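Where are the old Barside school admission registers?

Ozoliņš
My grandmother started at Barside school in the infants' class. Does anyone know who holds the registers?

Culix
Try the county archive. I paid 10 dollars for copies.

Ollmont
The archive has them up to the move to the new building. Ask for box 17. Later ones stayed with the school, so write to the office and give her maiden name.

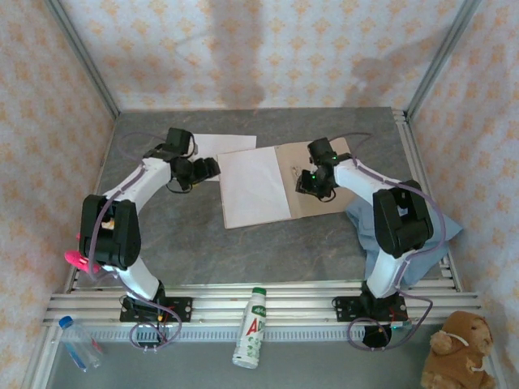 Her entry number helps too if you have it. My aunt's was 1118. Allow a month for a reply.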